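2023-07-06

The second pair of hand-held grippers for the Hernau build has now been assembled, and work at home has moved from the bench to the bed. Printing and fitting took 28 evenings, beginning in April. The housings follow the Plerkasen drawings with one change to the finger bracket.

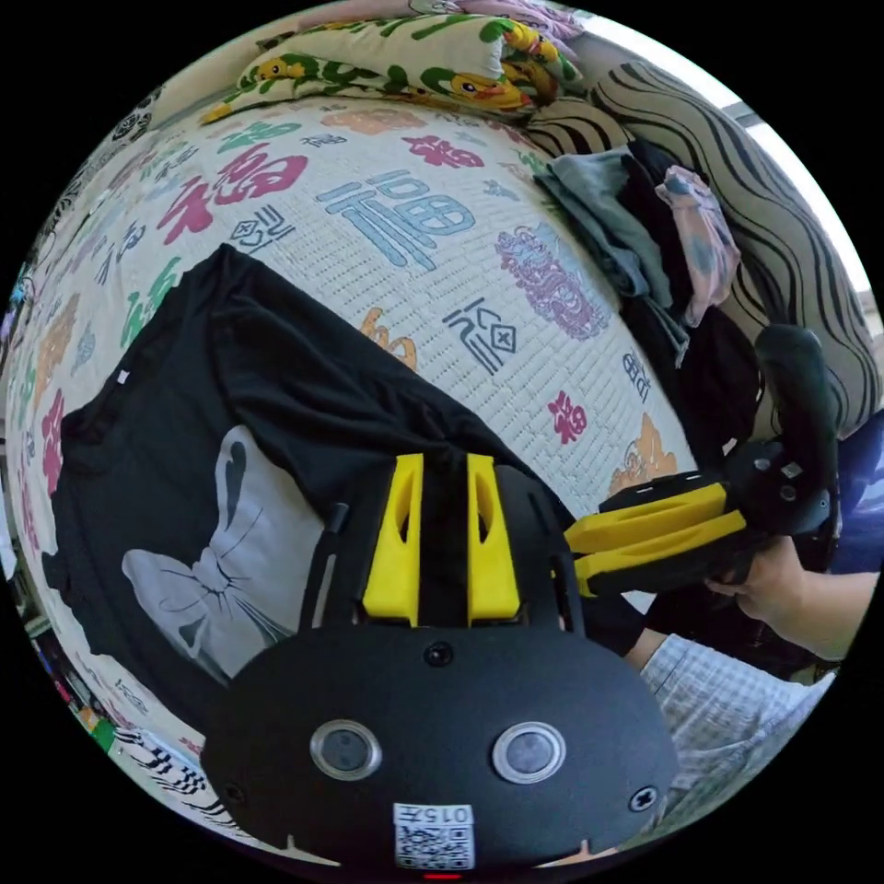 Black fabric remains the least forgiving material. Folds are difficult to distinguish, and a fingertip that closes a little too high takes up one layer when two are required. The log now holds 247 attempts, of which 11 were discarded for timing errors between the left and right units - a fault traced to a worn cable.

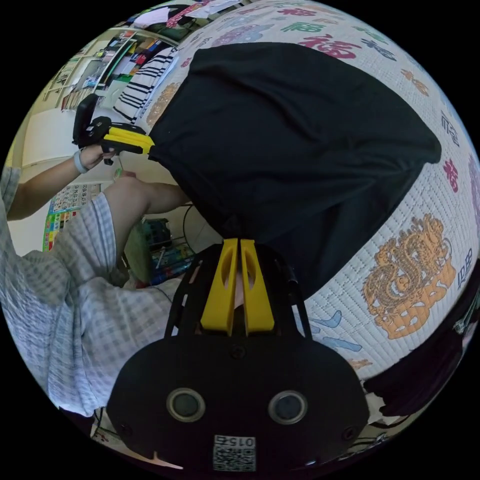 Hamada wrote in to ask whether slotted fingertips were worth the additional print time, having found that solid ones held thin cloth equally well. The question is a fair one. On this build the slots permit the tips to flex slightly, and they will be retained until the softer filament from Grakville has been tested.
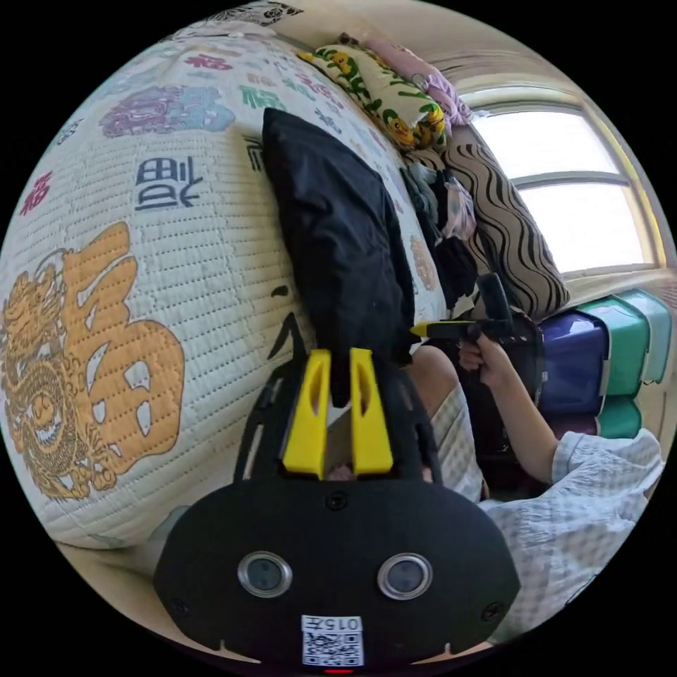 *Both grippers in use at the bedside, with black fabric at the fingertips.*

The revised bracket files will be posted once the screw spacing has been corrected.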